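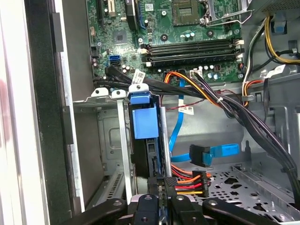
Tower with the side cover off, CPU socket empty.

Retired office towers as backup targets: worth it or not?

hylai
Posts: 574

The office in Onholm is replacing its desktops and the old towers are going to Cronin for recycling unless someone makes a case for keeping a few. I want to make that case, or drop it for good reasons.

Proposed use is a pull-style backup target. The tower wakes on a timer, fetches snapshots from the main file server (Ekton), verifies the previous set, and powers itself off. It would be up for a few hours a night. No other services on it, no shares exported, one admin account with a key.

What I would like opinions on:

Is the original power supply acceptable after years of office duty, or do I replace it on principle?
Single large disk per tower with two towers, or a mirror in one?
Does the lack of ECC memory matter if the backup tool checksums everything at the source?

Power draw is not my main concern given the short duty cycle, but I will take figures if anyone has measured.

Ho-yin Lai

----------

saltmarsh_ops

Replace nothing on principle. Office supplies from the big vendors are usually better than what people put in afterward, and many of them use a connector that isn't standard ATX, so check before you order anything. Load test it for a day, listen to the fan, look at the rail readings under load and at idle. If they hold still, leave it.

Two towers, one disk each, in different rooms. A mirror protects you from a disk failing. It does nothing about a burst pipe, a bad supply that takes both disks with it, or somebody typing the wrong pool name.

----------

kkinsella

I disagree with most of this plan, so I'll try to be specific.

We ran a pair of retired desktops as backup targets for a long time. The hardware was fine. What went wrong was everything around it. One of them stopped waking up after a BIOS battery died and the clock reset, and the job that should have reported a missed run lived on the same machine. So the report didn't run either. We found out during a restore in May, when the newest copy on that box was more than 200 days old. The other tower (Piren, for those who remember my earlier thread) had current data and we lost nothing, but that was luck.

If you do go ahead:

Put the monitoring on a different host, and alert on the age of the newest verified snapshot. Do not alert on job failure. A job that never starts never fails.

Change the coin cell before the machine goes into service. Write the date on it with a marker.

Set the power-on timer in firmware and also send a wake packet from the server side. Either one alone will let you down eventually.
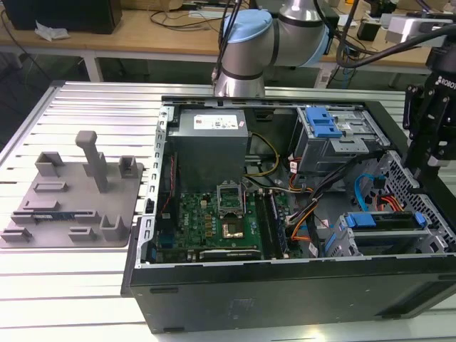
Last edited by kkinsella on 18 July 2025. Reason: corrected the part about the clock.

On memory: checksums at the source cover the data as it was read from the source. They don't cover what happens if the target flips a bit while it holds the block in RAM, before the write. You'll catch that at verification, provided you verify against the source checksums and don't let the target recompute its own. Some tools recompute. Read the documentation for yours before you assume.

On cost: a small two-bay appliance uses less power, takes less shelf space and comes with a warranty. Once you add new disks, the price of the free tower is not really the deciding item.

Kieran Kinsella

----------

saltmarsh_ops

Quote from kkinsella: "Either one alone will let you down eventually."

Wake packets have been reliable here. The usual culprit is the deep sleep option in firmware cutting standby power to the network port. Turn that off and the problem goes away. I wouldn't call it a reason to buy an appliance.

Appliances also reach end of support, and then you have a box running a kernel you can't update. A plain tower takes any current distribution.

----------

hylai

Thanks, both. The point about alerting on snapshot age is a good one and I had it wrong in my draft. I had the job mailing its own result.

I checked the firmware on one unit. Deep sleep was enabled by default, wake on LAN was disabled, and the power-on timer only offers daily or weekdays. Daily will do.

Regarding cost, the disks would be bought in either case, so I leave them out of the comparison. That leaves a tower at zero plus electricity against the appliance at full price. At four hours a night the electricity is small. If it had to run all day I would probably agree with Kieran.

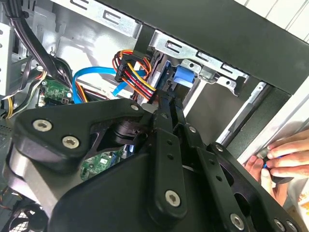
The drive question is where I am still undecided. The stock disks are too small and have too many hours on them, so they go to Cronin to be wiped and shredded with the rest. New ones would be conventional recording, not shingled. Our dedup store rewrites its index often, and I have seen shingled drives fall to a crawl during a prune. Write speed otherwise hardly matters, as the link is the bottleneck.

I am leaning toward one disk per tower as suggested. One goes in the comms closet on the ground floor. The second needs a home with a network drop and reasonable air, which rules out the store room.

----------

grommet_b

Small practical addition. Clean them first. Office machines that sat on carpet collect lint in the front intake and in the heatsink fins, and a disk behind a blocked intake runs noticeably warmer. Hold the fan still while you blow it out.

Also replace the SATA cables if they are the type without the metal clip. I've chased CRC errors on a "failing" disk that was nothing more than a loose cable. Attribute 199 in the SMART output is the one to watch. If it climbs and reallocated sectors don't, suspect the cable.

----------

kkinsella

Agree on the cables.

Regarding electricity, measure at the wall with the machine off as well. Standby draw on older units varies a lot between models, and yours will be in standby for most of its life. I would not trust the label or the data sheet for that number.

My main objection stands and it isn't about parts. An odd machine assembled from leftovers depends on the person who set it up. If Ho-yin changes jobs, who knows the firmware password, or which tower is which? The appliance at least has a manual that a stranger can download. 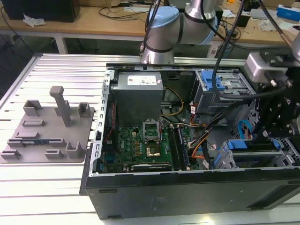
So if the towers win, write the manual yourself. One page is enough: hostname, location, firmware settings that differ from default, how to wake it by hand, how to restore a single file, how to restore everything. Print it and tape a copy inside the side panel. Then have someone else do a restore from the page alone and fix whatever they got stuck on.

Retention deserves a line in there too. We kept 30 daily snapshots and then monthlies, and the person who took over assumed it was all dailies and went looking for a date that had been pruned.

----------

saltmarsh_ops

No argument with any of that. The same page should exist for the appliance.

----------

hylai

Agreed. I have asked for two towers to be held back from the collection. Plan is new coin cells, new cables, one conventional disk each, alerting from the existing monitoring host, and the printed page. I will measure standby at the wall before they go in and post the readings in this thread.

Kieran, which tool were you using when you found it recomputed checksums on the target? I'd like to check whether ours shares the same library.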